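Teaching by remote control, notes for week 7
T. Conneely

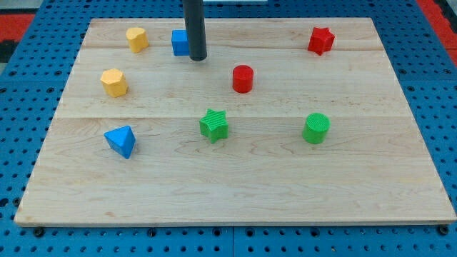 Two ways in. By hand = hold the arm, walk it through. By remote = sit back, drive the tip with a joystick. We do remote in the lab, blocks on the board, pushing only.

- one push per demo, then stop
- go slow near the edges
- write the instruction AFTER, plain words ("move the red star next to the green star")
- bad demos: keep them, mark them, dont delete

60 demos per pair. Read Harms ch. 7 before the lab, esp. the bit on drfit.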